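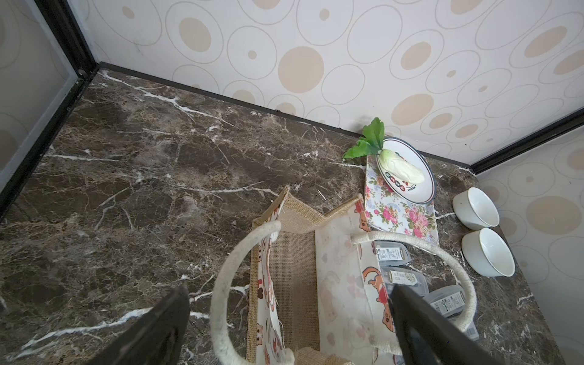
3. Limpieza y sellado de la encimera Huamán

¡Ya tienes la piedra colocada! Ahora toca protegerla, y es la parte más agradecida de todo el montaje. Con el sellador Kateck el veteado gana profundidad y las manchas de café o aceite dejan de ser un drama.

Antes de empezar, retira bolsas, cajas y cualquier objeto que haya sobre el mármol.

1. Pasa un paño de microfibra húmedo con jabón neutro y aclara con agua limpia.
2. Deja secar 30 horas con la ventana entreabierta.
3. Agita el envase y vierte una pequeña cantidad en el aplicador, nunca directamente sobre la piedra.
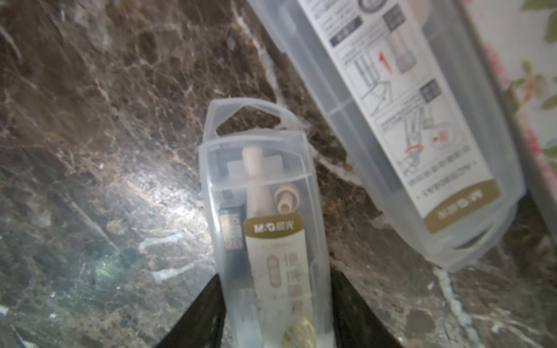
4. Extiende el producto en círculos amplios, por zonas pequeñas, sin olvidar los cantos – ahí es donde más absorbe.
5. Espera 7 minutos y retira el sobrante con un paño seco. Si se seca antes de tiempo, humedece la zona con un poco más de sellador y frota enseguida.
6. Aplica una segunda mano y repite la retirada.

NOTA: el envase de 236 ml alcanza para dos manos en una encimera de baño estándar. En mármol oscuro verás el cambio de tono desde la primera pasada, ¡una maravilla!

PRECAUCIÓN: no uses vinagre, limón ni antical. Los ácidos comen el pulido y dejan marcas mates que el sellador no corrige.

PRECAUCIÓN: no trabajes con la superficie a más de 28 °C.

Para la junta con la pared, sigue con el apartado 4 (silicona Trurkeo).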